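Ticket: Desktop teardown cell, episodes rejected at upload
Status: Open, waiting on second batch
Reading time: 2 min

Reported Wednesday. The nightly check on the Pluvdale set passed 1,480 episodes and then began to fail the new ones with "gripper state missing." Arm positions and video were present in every failed file. The job is the Dell tower, side panel off, with the gray fixture tray to the left of the case.

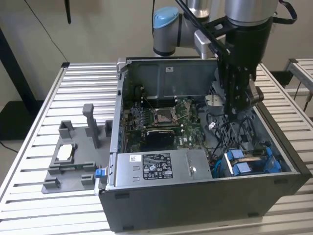 Negussie Cell Support, Data Collection Group

Step 1. Restarted the recorder. No change.

Step 2. Compared a good episode with a bad one. In the bad file the gripper channel stops 8 seconds in and never comes back. The recorder keeps writing the other channels, so the operator gets no warning.

Step 3. Swapped the gripper cable for the spare. Ran 30 short episodes with the arm reaching over the cable side of the case. All 30 kept the gripper channel. Put the old cable back and the fault returned when the wrist turned toward the drive bay. Old cable tagged and pulled.

Step 4. Asked for a recorder change so that it stops the episode when any channel goes quiet. Flundirer has the request. Until it is in, operators should look at the channel list before they press save.

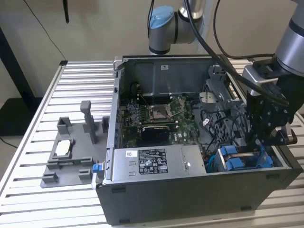
The bad episodes can't be repaired. We tried filling in the gripper state from the video and the open and close times came out too loose to train on. They have been moved to the reject folder on Burnau and should stay out of the training list. Please don't delete them, as we want them for testing the new check.

The target for this task is still 2,906 good episodes. Keep the same start layout: tower on its side, fixture on the left, power supply nearest the front of the table. If the case gets bumped, square it up before the next take and add a note to the episode.

Still open: recorder change not delivered. Overnight run with the spare cable not done yet. Will update after the next upload.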